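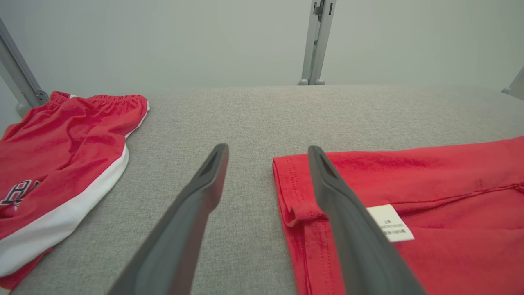

Clube de Viajantes de Kirken — Secção de Viagens de Inverno

Tópico: Quatro noites em Nedwood, onde ficar?

mochila_torta
Pessoal, marquei finalmente Nedwood para dezembro!! Ando a sonhar com isto há séculos e agora falta o mais chato, que é a cama. Estou entre a pensão Lepik, mesmo ao pé da estação, e um quarto no Lirnis, que fica lá em cima, na encosta. O Lepik pede 400 pelas quatro noites com pequeno-almoço, o Lirnis sai mais caro mas as fotografias da vista deixaram-me maluca. Alguém já dormiu num dos dois?

tresmalas
Lepik, sem pensar duas vezes. Estive lá no inverno passado e o pequeno-almoço é uma festa: pão escuro ainda quente, três queijos, um doce de ameixa de que trouxe dois frascos. Os quartos são pequenos e ouve-se o primeiro comboio, mas sais da porta e estás no centro em cinco minutos.

vento_norte
Discordo do tresmalas. O Lepik é barato por alguma razão, as paredes são de papel e na minha noite a casa de banho do corredor teve fila até às nove. O Lirnis é outra conversa. São uns 100 degraus desde a paragem do autocarro (com mala custa, aviso já), só que chegas lá acima e tens o vale inteiro à frente. Fiquei no quarto 93 e acordava antes do despertador só para abrir a cortina.

tresmalas
Degraus com gelo, em dezembro, às escuras? Boa sorte. E o último autocarro é às oito, ou mudaram?

vento_norte
Às oito durante a semana, à sexta há mais um às onze. O caminho estava sempre com areia quando lá estive, nunca escorreguei.

mochila_torta
Ai, agora fiquei ainda mais dividida. Chego numa sexta, por isso o autocarro das onze dava-me jeito. E quanto pagaste no Lirnis, vento_norte?

vento_norte
669 pelas quatro noites, quarto duplo, já com jantar na primeira. A sopa de peixe é maravilhosa, pede repetição que eles dão.

pe_de_meia
Meto-me na conversa: porque não duas e duas? Fiz isso e adorei — primeiro o Lepik, para andar pela cidade, depois o Lirnis para descansar as pernas. No Lepik guardaram-me a mala grande e subi só com a mochila.

tresmalas
Mudar de quarto a meio de quatro noites é perder uma manhã inteira. Mas pronto, a ideia da mala é boa.

mochila_torta
Gosto tanto disto! Vou escrever aos dois a perguntar se ainda têm vaga para duas noites. pe_de_meia, o Lepik cobrou alguma coisa por guardar a mala?

pe_de_meia
Nada. Leva é um cadeado, o armário fica no corredor e não fecha à chave.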